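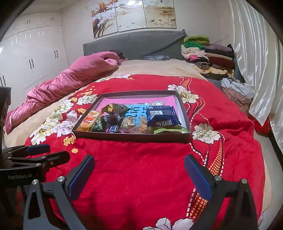 Most blankets sold as "winter weight" are nothing of the sort, and the Stordale 648 only partly escapes that complaint. We stock it because customers kept asking, and because the two we had on trial came through a year of use with less fuss than we expected. It's a plain woven throw in one colour, so if you want pattern, look elsewhere: a bright red blanket with a floral print will do far more to cheer up a bed with a gray headboard than this will. What the Stordale does is keep a sleeper fairly warm and go through the wash without turning to felt.

The maker's leaflet calls it "thermally intelligent". We asked Sasby, who distribute it, what that meant and were sent the same leaflet again. As far as we can tell it means wool on one side and a cotton blend on the other. Wool side down is warmer. The leaflet says the opposite, and you are welcome to try both.

Specification

Model: Stordale 648
Colours: oatmeal, slate, bottle green
Sizes: single, double
Wool content: 68 per cent
Cotton and other fibres: 32 per cent
Edges: blanket stitch on all four sides
Wash: wool cycle, cool, no softener
Tumble dry: no

The double is cut on the mean side. On a standard double mattress it covers the top and hangs a little way down, and anyone who shares a bed with a blanket thief should think hard about that. There is no king size. Skollthorpe, who weave it, have been promising one since before we took the range on, and we have stopped passing the promise along.

Warmth

We don't give a tog rating. The one printed on the old packaging was for the blanket folded double, in small type, and we asked for it to be taken off the stock we sell. Used on its own in an unheated room in January it isn't enough. Over a summer duvet it is, for most people. Delali Ofori, who tested the slate one, ended up keeping a hot water bottle at her feet as well and gave it a fair mark all the same.

Pilling

It pills. All blankets of this sort pill, whatever the label claims, and this one does it mostly in the first few weeks and mostly on the cotton side. A cheap fabric comb takes it off. Please don't send it back for this reason, as we can't accept it.

Compared with the Fülöp

The Fülöp throw is heavier, softer and dearer. Adom Gyamfi in our shop prefers it and will tell you so at length. The stitching on the Stordale is better, though, and we have had fewer come back with a loose corner. If the blanket is going on a spare bed, the Fülöp is hard to justify.

Price and delivery

Single £31, double £68. Delivery is extra and is worked out at the checkout. The bottle green is out of stock in double. Returns are accepted unwashed and in the original bag, less the cost of postage.

Page last checked December 19, 2021.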